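Minness opens refitted study kitchen and lending room at Lo Presti building

Utensil stands, refinished tables and longer hours for residents from the start of the year

MINNESS, December 24, 2025 — The Lo Presti building on the east side of Minness will reopen its ground-floor kitchen and lending room to residents after a refit that covered the furniture, the storage and the small kitchen goods kept on the tables. The work was planned by the housing firm Bernotance, which manages the building, and the tabletop stands were supplied by the home goods maker Drultska.

The room is shared by people living in the apartments upstairs. Many of the apartments have short counters and one drawer, so residents have long used the ground floor to cook for groups and to borrow tools they do not keep at home. Before the refit, spoons, whisks and spatulas were kept in deep drawers under the windows. Residents told Bernotance that the drawers jammed and that small items were hard to find at the back.

The new plan moves the most borrowed utensils out of the drawers and onto open stands. Larger pots, baking sheets and the two stock pots stay in the wall cabinets, which have been cleaned and given new hinges.

"People wanted to see what was there without digging," said Eleni Hoxha, who led the refit for Bernotance. "We asked them what they borrow most and worked from that list. Most of it was things with a handle and a hole at the end, so hanging them made sense."

The tables are light wood with rounded corners. Each was sanded and given a new clear finish before going back into the room. Old marks that had gone deep into the grain were left alone where sanding them out would have thinned the top too much. Cord openings were kept so that a kettle, a hand mixer or a laptop can be plugged in without a cord lying across the work surface.

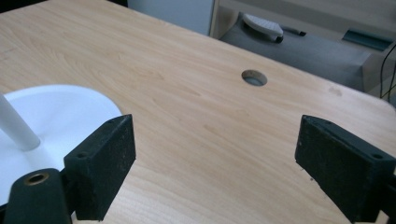

A tabletop with its round opening, and the white base of a stand at left. Lo Presti building, Minness.

The stands are a mug tree design from Drultska's existing line. Bernotance looked at wall rails first, but the walls beside the tables are mostly glass, and the building's owner did not want new holes drilled in the window surrounds. A stand on the table could be put in place the same day and moved later if the room is used for a dinner or a meeting.

Drultska tested the stands with longer utensils before delivery. The company's usual customers hang cups on them, and a ladle puts its weight lower down and swings more. Thierry Besson, product manager at Drultska, said the stand went into the order unchanged.

"We were asked if it needed a heavier base," Besson said. "We hung a full set on one side and left the other side bare, and it stayed where it was. I would still tell people to spread things out. It is easier to take one off when the next arm is free."

Utensils for the stands were chosen from the building's own stock where possible. Items with cracked handles or loose heads were taken out of use. New pieces were bought to fill the gaps, and color was one of the points residents raised: several said that bright handles are easier to spot and less likely to be carried upstairs by mistake with someone's own things.

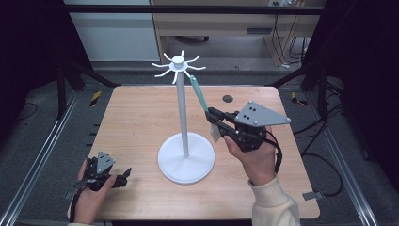
Residents can borrow any item from the stands for use in the room without signing for it. Anything taken upstairs is written in the book by the door and should be back by the following evening. The same rule applies to baking pans and mixing bowls. Knives stay in the locked drawer and can be requested at the front desk.

Items should be washed and dried before they are hung up again. A drying rack has been added next to the sink for this purpose, and dish towels are changed every morning. Bernotance asks residents not to hang cups or bags on the stands, which are meant for utensils only in this room.

The refit also changed how the room is laid out. Two tables were turned to run toward the windows, which leaves a wider path to the sink for people carrying hot pots. The shelf of cookbooks has moved from the hallway to the wall opposite the cabinets. Chairs that do not match the table height have been sent to the laundry room upstairs, where residents had asked for somewhere to sit.

The total cost of the furniture work and kitchen goods was some $4000, paid from the building's maintenance budget. There will be no added charge to residents, and room bookings remain free for anyone who lives in the building. Outside groups can still book through Bernotance at the present rate.

Ludivine Coste, who lives on the second floor and runs a monthly soup evening in the room, tried the new setup before the opening.

"I cooked for my usual group and I didn't have to open a drawer for a spoon," Coste said. "I would like a second sink, and I have told them so. But the tables are much nicer to work at now."

A second sink was considered and put off, Hoxha said, as it would mean opening the floor. Bernotance expects to look at the plumbing again when the boiler is replaced.

The room will open daily from the first week of the new year, with the door unlocked in the morning by the front desk and closed three hours later in the evening than before. Residents who lent pans or dishes to the room during the work can collect them from the front desk. Unclaimed pieces will be added to the lending stock at the end of the month.

About Bernotance
Bernotance manages apartment buildings and shared rooms in Minness and nearby towns. It handles repairs, bookings and furnishing for building owners.

About Drultska
Drultska makes stands, racks and small storage goods for kitchens and dining rooms. Its products are sold through home goods stores and directly to building managers.

Press contact
Loïc Leblanc
Press office, Bernotance
Lo Presti building, ground floor, Minness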